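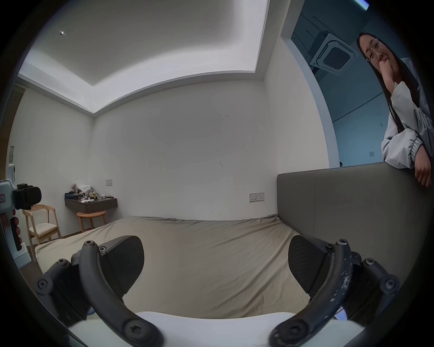 News > Around Town > Neighborhood Notes

We use cookies to keep this site running and to remember your preferences. By continuing to browse you agree to our cookie policy.

Gambridge sheet swap is coming back, and this time there's a sewing table

Jul 30, 2024

If you were one of the people who stood in line last year for the linen swap at Mudaliar Hall, you'll already know why I'm excited to type this: it's on again in September! I got the word from Malathi Iyer, who started the thing and still runs it out of her dining room, as far as I can tell, with a phone that never stops buzzing.

For anybody who missed it, the idea is simple. You bring clean bed linen you don't use anymore (sheets, pillowcases, duvet covers, the blanket your aunt gave you that's lovely but itchy) and you go home with somebody else's. You don't have to match piece for piece. You don't have to bring anything at all, if you're short. Last year 825 pieces came through the door in one afternoon, and by closing time there were 60 left, mostly crib sheets and one very large green bedspread that I kept walking past and thinking about.

I should have taken the bedspread.

Anyway, the big change this year is the sewing table. Malathi told me the most common thing she heard last time was "this one's great except the elastic's gone," and she got tired of watching good fitted sheets end up in the rag bin. So there will be two machines set up along the stage side of the hall and people who know how to use them, and if your corners have given up, they'll run new elastic in while you look around. They're asking for $2 a sheet to cover the elastic and thread. I have a sheet at home that pops off the mattress every single night around three in the morning and wraps itself around my feet, so guess who's going to be first in line.

The Botero Street laundromat is helping out too. In the week before the swap they'll wash donated linen at no charge, up to 100 loads, as long as you tell them at the counter what it's for. I stopped in to check that this was real and it is, there's a handwritten sign taped over the change machine. Please don't bring them your jeans. The woman at the counter asked me to put that in and I said I would.

A few things about what they can take. Everything has to be washed and dry. Small stains are okay and small holes are okay, but put those in a separate bag and mark it, so they go to the mending pile or get cut up for the animal shelter. No pillows this year and no mattress pads. That was a sore spot last September when a few people hauled pillows all the way up the steps and had to haul them back down again, me included. Curtains, yes, if they're the plain washable kind. Towels, yes please, always.

And write the size on it! I can't say this loudly enough. A folded full and a folded queen look exactly the same on a table, and I came home last year with a gorgeous blue set for a bed I don't own. (My sister has it now. She's very happy.) Masking tape and a marker will do. If you don't know the size, there's going to be a spot by the door with a tape measure where you can spread it out and check.

The other thing I wanted to mention is Zonunwood, the apartment building going up past the rail crossing. The first families are moving in at the end of the summer, and Malathi has set up an early hour just for them, before the doors open to the rest of us. Some of those folks are coming from places where they had to leave most of their stuff behind, and a bed is the first thing you want to have made when you get somewhere new. I've moved enough times to know that feeling, when the boxes are everywhere and you've got a bare mattress and no idea which bag the sheets are in. So if you have complete sets, especially twins and fulls, consider dropping them off ahead of time and they'll be held for that first hour. Drop-off is the side door of Mudaliar Hall, the one with the ramp, any afternoon while the summer reading program is on.

I asked Malathi if she worried about people taking more than they need. She laughed at me. "It's sheets," she said. "How many can you sleep on?" She did admit there was one guy last year who filled the back of a station wagon, and she went out to have a word with him, and he was making up the bunks at a fishing camp. She helped him carry the rest.

They could still use a few more hands for folding, and I'm told you don't need to know how to fold a fitted sheet, because somebody will show you. I've been shown three times in my life by three different people and I still end up rolling mine into a ball and shoving it on the shelf, but I'm signing up anyway. Maybe the fourth time sticks. If you have a folding table you can lend, that would help too, the hall is a couple short since the spring book sale.

The exact day isn't set yet. It depends on when the hall gets its floor refinished, and the floor people haven't called back. I'll post it here once I hear, and there will be a notice on the board at the library and one at the laundromat, probably right next to the sign about the jeans.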